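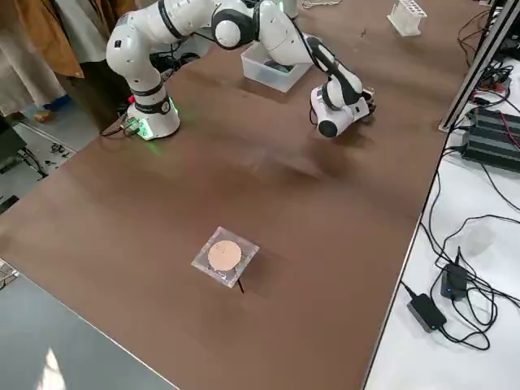 Every lab-supply catalog promises that the right cloth will change your bench. Maribel Henao, who has wiped benches for 21 years, isn't buying it.

"A cloth is a cloth until you wash it," she says. Pratico wants its microfiber laundered 46 times before retirement. Henao has yet to meet a lab that keeps track.

Color coding gets the same shrug. Green for glassware and gray for spills sounds fine – then both get tossed in one plastic bin, bunched up together beside the tube rack.

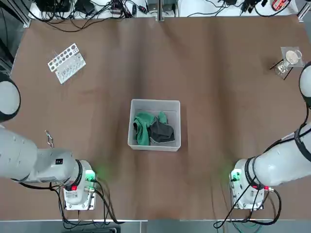

## The fuzzy argument

Loops hold dust, says the sales sheet. They hold grit too, and grit scratches acrylic.
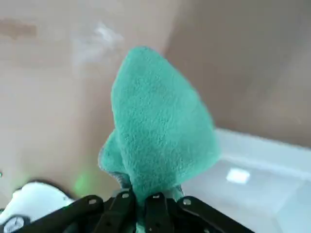 Joris Verbeke, who buys for a teaching lab, paid for 15 fancy cloths in July and still reaches for paper towels. He may order more cloths anyway. The paper, he says, runs out by 4 p.m.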